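Trunden Farewell Flights: Your Questions Answered

Last updated 17/11/2024

We've had so many messages since we announced the last passenger trips of our Zukard turboprop that we've put the most common questions in one place. Thank you for all of them, including the very long ones about propeller blades. Keep them coming!

What are the farewell flights?

Three short round trips in January, each leaving from our home field at Quách and coming back to the same gate. There's no stop at the other end. You board, we climb out over the lake, follow the coast for a while and bring you home again. The whole thing takes a little under two hours from door close to door open, and the crew are every bit as excited as the people who've been writing to us.

Why is the airplane leaving the fleet?

It has worked hard for us, on short island hops with plenty of takeoffs and landings, and the next heavy maintenance check is a big one. The newer aircraft are quieter and carry more bags. We still love this one, and we wanted to give it a proper goodbye with people on board who know what they're looking at (and listening to).

Is it true that the flight number has a meaning?

Yes! All three trips operate as flight 433, the number of our very first evening departure. Collectors, your boarding pass will show it.

How high will we fly?

We plan to spend part of the coast leg at 3000 feet, weather and air traffic control permitting, so window seats should get a wonderful view. The captain makes the final call on the day. If the clouds are low we'll go above them, and it will still be a lovely ride.

Who is flying?

Captain Aigars Org will command all three. He has flown this type longer than anyone else at Trunden and has promised to talk on the PA as much as his first officer will allow. Irfan Tanoli from our engineering team will be in the cabin on the first two trips and would be delighted to discuss engines with you.

How do I buy a seat, and what does it cost?

Seats go on sale through the Undico booking page, which is the same system we use for our regular flights. The fare is $29 for a child under 12 when booked with an adult. Adult fares depend on the row and are shown on the seat map before you pay. You can book up to four seats at a time. 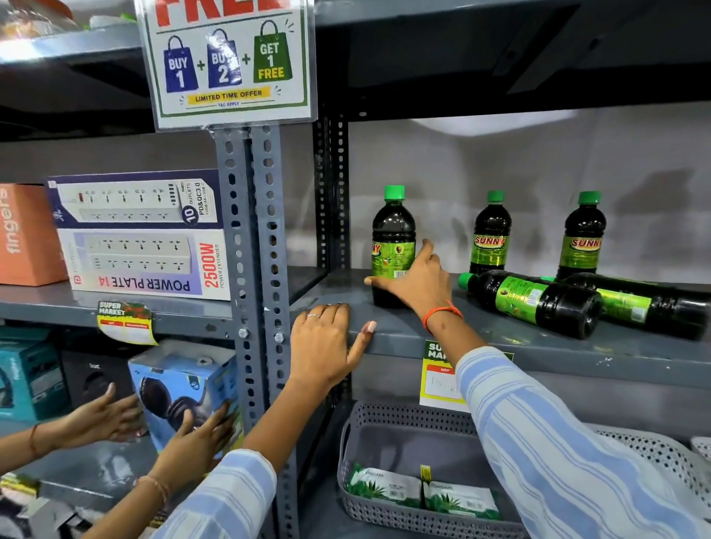

Do any discounts or vouchers apply?

Farewell seats are sold at one flat fare per row, and staff travel, companion vouchers and seasonal codes can't be used on them. A few of you have asked if a group booking earns an extra seat, along the lines of the store signs that say buy 1, plus buy 2, get 1 free, with "T&C APPLY" in small letters at the bottom. We don't have an offer like that for these trips. Our regular group fares are still running on every scheduled route, so do ask if you're bringing the whole club out to Quách on one of our normal flights.

Can I use my points?

Yes, in part. Members can put 900 points toward one farewell seat, and the balance is paid by card. Points aren't earned on these trips, as they fall outside the regular schedule.

Can I choose my seat?

Absolutely, and please do it early if you care about the propeller view. Rows 6 and 7 are closest to the blades and have been the most requested by a mile. Rows farther back have a clearer look at the ground and the landing gear. Every seat sold is either a window or an aisle with an empty place beside it on the window side, so you can slide over for photos once the seat belt sign is off.

May I bring camera gear?

Please do! One camera bag per person, small enough to go under the seat in front. Tripods and monopods have to stay in the terminal. Phones and cameras should be held firmly during takeoff and landing, or put away if the crew ask. Drones are not allowed anywhere at the field.

Will there be time on the ramp?

Each trip includes twenty minutes beside the aircraft after landing, once the engines have stopped and the ground crew give the okay. You'll need a high-visibility vest, which we lend you, and flat closed shoes, which we don't. Stay inside the marked line and you'll get a great nose-on shot.

What happens if the weather is bad?

We'll try the same afternoon first. If that doesn't work, your booking moves to the reserve date shown on your confirmation, or you can ask for a full refund.

Can I come if I don't have a ticket?

You'd be very welcome. The viewing terrace at Quách is free and opens an hour before each departure. It gets breezy up there, so bring a warm coat. After the last landing there will be a water salute, and the terrace is the best place to watch it.

Where does the airplane go next?

To a training school, where student mechanics will learn on it. Irfan has already asked if he can visit.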